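Two Months With the Skutard Folding Kit

I've been putting off writing this one up because I wanted to get past the first few weeks, when everything new seems either wonderful or terrible. It's July now, the kit has been running since spring, and I think I have a fair idea of what it does well and where it still needs work.

For anyone who missed the earlier post, Skutard sells a two-arm kit for handling cloth. You get the arms, a pair of two-finger grippers, the mounting hardware, a head camera and a year of their software, which is called Inga. You supply the table and the computer. I bought mine through Jomach, the reseller in Volletstead, and they were quick to answer emails both before and after the sale.

Setup took me most of two days. The arms went on without trouble, but the calibration routine in Inga failed three times before I found out that it wants the table height entered to the front edge and not the center. The manual has this on page 77. It should be on page 2. Imani Simiyu at Jomach told me she gets the same question from most new owners, and she has asked for the page to be moved.
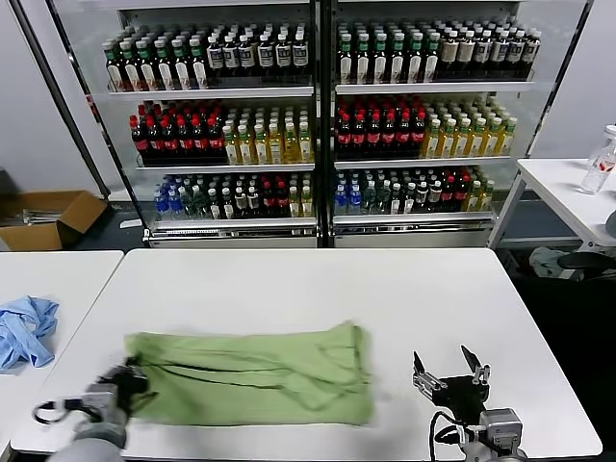 Folding T-shirts is what most people will buy this for, so that's where I spent my time. I kept a log and got to 326 attempts before I sat down to write. Medium and heavy cotton goes well. Thin stretchy fabric doesn't, and I've mostly stopped giving it any. The arms don't always work as a pair, either. With the light green one, the left gripper is pressed on its end of the cloth while the right one sits open on the table, not touching the fabric at all. I used to think a pose like that meant the right arm had stalled. Inga's status panel calls it "holding" and it's a normal part of the routine. I'd like a clearer signal for it, because a stall looks the same from across the room.

Table color matters more than I expected. I started on a dark top and the camera kept losing the hems of navy and black shirts. White is better for nearly everything except white shirts, and for those I throw a gray sheet over the table first. It's a clumsy fix but it works.

Speed is fine if you aren't in a hurry. A plain shirt takes me 40 seconds from flat to folded when nothing goes wrong. I can beat that easily by hand – most people can. The kit is for someone who wants to learn how this kind of work is done, or who wants to teach it new folds, and the teaching side of Inga is the best part of the package. You move the arms through a fold yourself, repeat it a number of times, and it builds from there. My first usable fold took an afternoon.

Complaints, then. The gripper cables stick out in a loop near the wrist and I have snagged a sleeve on one twice. The finger pads wear quickly and replacements only come in sets of four. Inga also logs you out after an update and forgets your table settings, so write them down somewhere.

I asked Imani about the cables and she says a shorter set is on the way, free to current owners. I'll post again when mine arrive. Next up is towels.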